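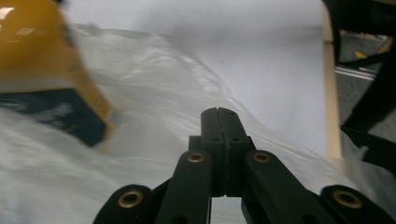
Chapter 3
Wrapping, Lining and the Trouble with Plastic Sheet

Most packing manuals treat plastic sheet as the easy part. Boxes get whole chapters, tape gets a table of widths, and the sheet gets a line that says "wrap well". Students come away thinking that more plastic means more protection. We have our doubts, and this chapter sets them out before it teaches any method.

Start with what a thin sheet can do. It keeps off dust. It slows down splashes. It stops a painted surface from rubbing against bare cardboard, at least for a while. What it can't do is cushion. A crumpled sheet looks soft because the folds stand up in ridges and hold a bit of air, and people press on it with one hand and feel some give. Put a heavy dinner plate on the same folds and they go flat. Anyone who has opened a carton of chipped crockery wrapped in a painter's drop sheet has already learned this.

The second claim to be wary of is that sheet keeps moisture out. It does, up to a point. It also keeps moisture in. A sofa wrapped on a humid January afternoon and left in a storage unit may come out smelling worse than one that went in under an old cotton bedspread. The trade has argued over this for years. Ravindran Alva, whose notes from the Clilell depot are used in several places in this book, was blunt: "If you wouldn't put it away damp in a drawer, don't put it away damp in a bag." His crews left wrapped furniture open at the bottom, and he kept a list of the pieces that came back spoiled. In one year there were 34, and 28 of those had been sealed all the way round.

We mention the list because it is often quoted as proof. It isn't proof. Alva didn't record how many sealed pieces came back in good order, or what they were made of. Treat it as a reason to look harder at your own jobs.

Then there is the matter of buying it. Suppliers sell sheet by thickness, by colour and by promises. The Stendasitz catalogue lists a "moving grade" and a "storage grade" at different prices, and gives no test for either. The Acharya price list at least prints the thickness. Ask for a sample, fold it, pull it across the corner of a table and see whether it splits. A minute of this will tell you more than the label.

Waste comes into it as well. At Drinent, where two of the exercises in this chapter were tried out, a single house move used nearly 900 metres of wrap, most of it around things that already had drawers, lids or covers of their own. The customer had asked for "everything wrapped" and got it. Unwrapping took most of the next morning.

By the end of the chapter you should be able to:

choose between sheet, paper and cloth for a given object
spread and smooth a sheet so that it lies flat before wrapping
leave an opening for air without leaving the piece bare
fold used sheet so it can go out on another job

Section 3.1 begins with the last of these, folding, as it's the skill students most often skip.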